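Marnow Keypad Deadbolt, Reviewed After One Winter and One Summer
Posted by Dela Lamptey, January 3, 2021

I put the Marnow keypad deadbolt on my side door last winter and have used it every day since then. It replaced an old single-cylinder lock that had started to stick. I manage a small rental building and have fitted a fair number of locks, so I did the work myself.

What comes with it

You get the keypad, the inside unit with the thumb turn, the bolt, a strike plate with long screws, two keys and a paper template for drilling. It takes 4 AA batteries, which are not included. The instructions are printed on one folded sheet, and the type is small. I ended up reading them on my phone from the Marnow site.

Fitting it

My door already had a standard bore, so no drilling was needed. The bolt adjusts between the two common backsets by twisting the barrel. Feed the cable under the bolt before you offer up the inside plate. I missed that the first time and had to take everything off again. Tighten the two long screws by hand. If you use a power driver it is easy to pull the plate crooked, and then the bolt drags.

The strike plate was slightly larger than my old one, so I had to chisel out the jamb a little. Nizar Sleiman, who rents the upstairs unit, held the door steady for me while I did it. With an older frame you should expect to do the same.

Daily use

The keypad lights up when you press it with your palm. Codes can be four to eight digits long, and the lock stores up to 7 of them. After a few wrong tries it shuts the keypad off for a minute. The buttons are rubber and easy to find in the dark, even with gloves on. I come in through that door with shopping most evenings, and not having to dig for keys is the main reason I would buy it again.

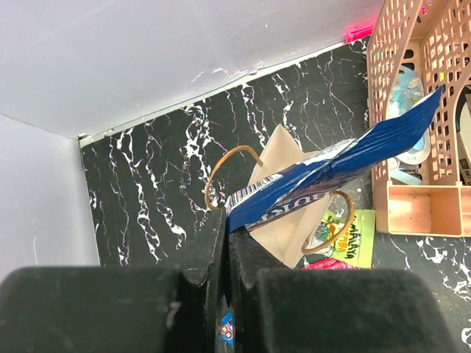
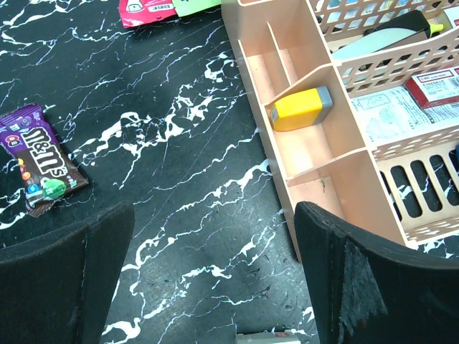
A packet of M&M's on the marble-pattern tabletop.
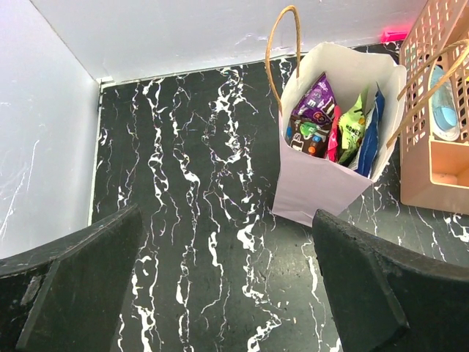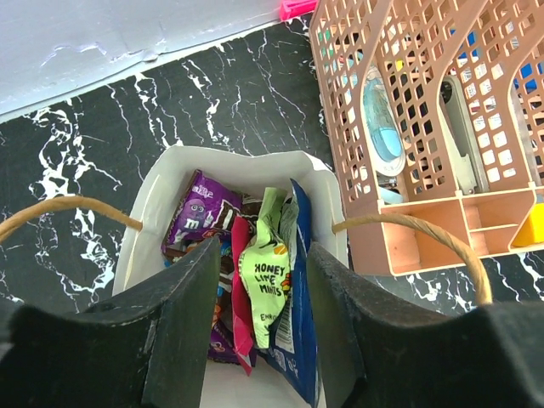
Snack packages standing in the white paper bag.

Auto-lock can be set to thirty seconds or three minutes, or turned off. Thirty seconds is too short if you make more than one trip from the car. Three minutes has worked for us. The motor is louder than I would like, and Nizar can hear it from his kitchen when the window is open.

Batteries lasted 8 months. The low battery light came on in August and I changed them the same day, so I can't say how much warning it gives. The codes were still there after the change.

Compared with the Karaki

I have the Karaki push-button lock on the front door of the building. It is fully mechanical, with no batteries and no motor, and it costs less. The drawback is that it holds only one code, and changing it means taking the lock off the door. For a shared entrance where people move in and out, the Marnow is less work. For a shed or a back gate I would still pick the Karaki.

What I didn't like

The finish on the outside plate has dulled along the bottom edge. The battery cover is held by one tiny screw that is easy to drop. The keyway sits under a rubber flap, and mine no longer closes flat. I asked Marnow for a new flap and got a reply from Jihad Hijazi in their parts department, who mailed one out free of charge. It took two weeks.

There is no app and no wireless connection. I don't want either on a lock, but some buyers will.

Would I buy it again

Yes, for a side or back door that gets a lot of use. Measure the thickness of your door first, and pick up a spare set of batteries to keep inside the house. Keep one of the metal keys with a neighbor too. Mine is with Hanan Haddad across the street, and I have needed it once.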